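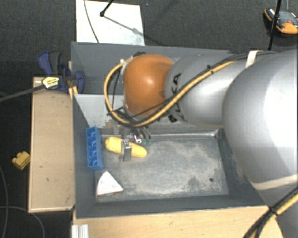
Bin 35: gray metal, open top. The long yellow piece and two more items at the left side.

From: Tatiana Brabec
To: urkville-stores list
Date: October 5, 2024
Subject: Re: Open bins for mixed items, and what to do with the boxes

Hi Oľga and all,

I'm replying inline to the parts I have an answer for. I cut the rest of the quote so this doesn't get longer than it already is.

Oľga Hrubý wrote:
> We have now had the open bins since May and I would like to settle whether
> we keep them for the mixed items or go back to the lidded boxes. The
> boxes are still stacked behind the door and I keep walking into them.

Keep the bins. I was against them at the start and said so on this list, so I should also say that I changed my mind. With the boxes, every check meant taking the lid off, finding somewhere to put the lid, looking, and putting the lid back. People stopped doing the last step and the lids ended up on top of the cabinet. We now have more boxes than lids anyway.

The picture is of bin 35. With the top open you can look in and know whether the thing you want is in there. The yellow piece is a good case. It is long, with rounded ends, and it shows up well against the gray. In a lidded box I would have had to dig for it.

The boxes can go. Lilberg asked for any that still close properly, and I will put those aside for them. The ones with split corners should be recycled. Please don't keep a few "just in case", we did that with the wire baskets and still have them.

> Some items are too light for the metal bins and slide around when you
> move the bin. Should we line them with something?

I would not line all of them. I tried a piece of rubber shelf mat in bin 34 and it worked for a while, then it curled up at the corners and small things went underneath it. I found two washers and a key tag under there when I took it out. If you want to line one, cut the mat a little smaller than the floor of the bin so that it lies flat, and take it out to shake it when you do the monthly check.

The other way is to stop moving the bins while they are full. Most of the sliding happens when someone carries a bin to the table. If you only need one thing, take the one thing. If you need to sort the whole bin, slide it onto the trolley and keep it level. I know the trolley is often at the other end of the building. That is a separate problem and I have written to Vlček about getting a second one.

> What goes in a mixed bin and what gets its own? Right now I think
> everyone has a different idea of this.

Agreed, and the label sheet doesn't help. The wording there is "miscellaneous, small", which could be anything. I suggest the following, and please argue with it if it doesn't work on your shelves.

If we have several of the same thing, they get their own bin or a divided tray. If we have one or two of something and they are no longer than the bin, they go in a mixed bin. If something is longer than the bin, it goes on the long shelf, even if it would fit standing up or at an angle. Things sticking out of the top get knocked when the bin above is pulled forward.

Soft things and hard things should be separate where we can manage it. I don't mean a new category, only that a sponge should not sit under a clamp. Anything that can leak goes on the bottom shelf in the plastic tubs, whether or not the cap is tight. The metal bins have seams and I don't trust them with liquids.

Nothing should be stacked so deep that you can't see what is at the bottom. One layer is best. When one layer no longer covers it, start another bin. We have the space for that now that the boxes are going, and I would much prefer two shallow bins over one that has to be emptied out every time.

> The return cart is full again. I did half of it yesterday but I didn't
> know where a lot of it lived, so I left those on top.

Thank you for doing the half. I did most of what was left this morning. The pieces I couldn't place are in the shallow tray at the end of the cart, and there are fewer than you would think. If you recognize any of them, please put a slip of paper in with the bin number, even if you don't have time to move the thing itself.

For the next round, could whoever returns an item put it back in the bin directly if they know the number? The cart is meant for things that have no number or need cleaning. At the moment it gets used for everything, and then one person spends an afternoon walking back and forth. I have put a new copy of the bin list on the cart handle, on the string. The old one was missing the last page.

> Labels. The paper ones come off the metal.

They do. The tape ones from the label maker stay on if the metal is wiped first. I used a dry cloth on a few and a damp cloth on the others, let them dry, and the damp ones held better. The labels on the short side are the ones you can read from the aisle, so that is where they should go. A second label on the long side is fine but please keep the number the same on both. Bin 34 had 34 on one end and 43 on the side for a good part of the summer.

I have two rolls of tape left. The reference for ordering more is 517 in the Stundudow catalog, the white one with black print. Don't order the clear tape, it can't be read on gray.

> Last thing: do we record single items or only the bin?

Only the bin, for the mixed ones. I know the Lilberg people write down every piece and they have a very nice spreadsheet, but they also have someone with the hours to keep it up. We tried it and the sheet was wrong within a week. What I do instead is write a few words for each mixed bin in the notes column, enough that a search will find it. For 35 I have put "long yellow piece, rounded ends, plus odds". It's not elegant but if you search for yellow you get there.

If an item leaves the building, that does get recorded by itself, with a name and a return date. No change there.

One more point which wasn't in Oľga's message. When you put a long item back, lay it down flat in the bin and leave a little room beside it to get your fingers in. The sides of the bins are stiff and it is annoying to pry something out of a tight corner. I would also keep the small items to one side so they don't end up under the long one. This matters most in the mixed bins, where there is no divider to hold anything in place.

Things still open:

- Whether the bins on the top shelf should have covers against dust. I think a sheet of cardboard laid over the row is enough – it comes off in one go and doesn't need to be matched to anything.
- Who takes the closing boxes over to Lilberg. I can load the car but I can't drive that day.
- The drawer with the unlabeled hooks. I have opened it and closed it again.
- The second trolley, waiting on Vlček.

If there are no objections on the mixed bin rules I will type them up on one page and hang it by the cart. Oľga, could you look over the wording before I print it? You are at the shelves more than I am and you will see right away if something is unclear. I would also like to know if anyone uses the mixed bins from the back aisle, in which case we need labels on both ends and I should order the tape sooner.

Regards,
Tatiana

_______________________________________________
urkville-stores mailing list
To leave the list, send a message with the word unsubscribe in the subject line.
Previous message: Open bins for mixed items, and what to do with the boxes (Oľga Hrubý)
Messages sorted by: date, thread, subject, author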